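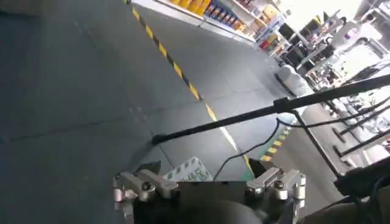 What must a team finish before it may start a scored run?
A team must complete the gripper check and the wrist camera check in Section 4, and a supervisor must sign the run sheet.

4. Preparing the Arm for a Shelf Run

This section applies to all student teams entered in the Lengyel Retail Picking Challenge. It assumes that the Pramard control software is installed and that the team has been given a bench number.

4.1 Gripper check

1. Press the stop button and confirm that the arm is in the Hold state.
2. Inspect both finger brackets. Tighten any bolt that turns by hand.
3. Release the stop button. From the Pramard menu, choose Tools, then Open Fully.
4. Confirm that the position value reads 4000. If it does not, choose Reset Zero and repeat step 3.
5. Close the fingers on the foam test block. The force value must not exceed 167.

CAUTION: Keep hands, sleeves and lanyards away from the fingers whenever the Hold state is off.

4.2 Wrist camera check

1. Open the camera view and confirm that both fingers are visible.
2. Move the arm through the short test path at low speed. Watch the full length of the cable — it must not pull tight at any point.
3. Save the recording under the team number and the run number, for example 308-01.

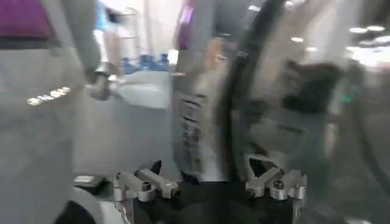

Figure 4-2. Wrist camera view during fast arm motion, gripper open.

Note: Blur is normal while the arm is moving quickly. Judge focus only when the arm is at rest. If the view remains blurred at rest, clean the lens with the cloth supplied and repeat step 1.

4.3 Floor area

Team members who are not operating the arm shall stay outside the marked work area during a run. A package that falls to the floor is left where it lies until the operator has called "Hold" and the supervisor has answered. Dropped packages are scored under Rule 126.

4.4 Sign-off

Run sheets are signed by Ottó Kocsis or, in the afternoon session, by Gergely Gulyás. Unsigned runs are recorded as practice. Teams using the older Gekasby controller should also complete the power check in Appendix B before requesting a signature.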